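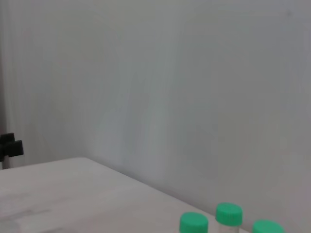

A pale tabletop against a plain wall.

Do you need a home safe to stop a burglar?

Every April the adverts come round, and every April I get asked whether a small safe is worth buying. I have my doubts. Most cheap ones can be carried off whole, and then the thief has a quiet afternoon to open it somewhere else. If you do buy one, bolt it to a solid floor, or don't bother.

I tried the Vellent and the Getmont. The Getmont cost £61 and came with bolts 34 mm long, too short for my floor once the boards were allowed for. The Vellent had better ones – and a spare key taped inside the box lid.

Cheaper things to do first:
Lock the back door when you're upstairs.
Keep car keys out of reach of the letterbox.
Write down serial numbers.

Fake alarm boxes I wouldn't pay £9 for.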